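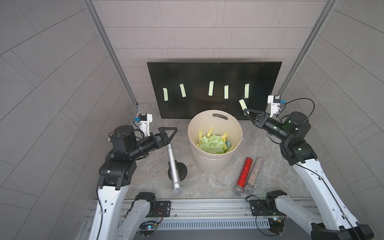 *Pale green note strips on a black board, one of them being peeled away.*

## Pondale Closes Note Board Comment Period

**Fri 19 December.** The Pondale Library District has closed the comment period for its new service plan and has begun clearing the note boards used to collect suggestions from residents. The boards will be stored at the Stestau branch until the next round of planning.

The comment period opened in October. Visitors to the Pondale, Stestau and Flindomcombe branches were invited to write one suggestion on a sticky note strip and place it on the board. Residents who preferred to respond in private could fill out a paper form at the front desk or mail a letter to the district office.

The district received 1,211 comments in all. Of these, 831 were left on the boards and the remainder came in on forms or by mail. Staff members have sorted the comments by subject and are now typing the wording of each one into a single list.

Longer evening hours were the most frequent request at Pondale and Stestau. At Flindomcombe, most comments dealt with the children's room, where residents asked for lower shelves, better reading lamps and a place to leave strollers. Several writers at all three branches asked that the quiet study area be kept apart from the public computers. A smaller group of comments concerned the book drop on the north side of the Stestau building, which many drivers find hard to reach from the car.

Thirty-nine comments could not be read or did not relate to library services. They will be kept with the others but will not appear in the published list.

### Handling of the notes

Each strip is taken off by hand, placed on a backing sheet and marked with the name of the branch. Strips are to be lifted slowly from one end so that the paper does not curl or tear. The sheets will be kept in flat boxes for the length of time set by the district's records policy, and may be viewed by appointment.

Names and telephone numbers that residents wrote on their notes will be removed from the typed list. Anyone who would like a comment withdrawn may write to the district office before the list is released. The request should give the branch and the wording of the note as closely as the writer can recall it.

### Next steps

A draft of the service plan will be presented at the January meeting of the library board. The planning firm Engström has been retained to prepare the draft and to estimate the cost of the changes to opening hours. Copies will be available at each branch and may be taken home without a library card.

Residents may speak on the draft at the meeting. Written remarks will also be accepted for two weeks afterward, on paper only. Large-print copies of the draft and the comment list can be requested at any front desk.

The branches will keep their regular hours while the boards are being cleared. The wall space in the Pondale lobby will be used for the winter reading display beginning next month.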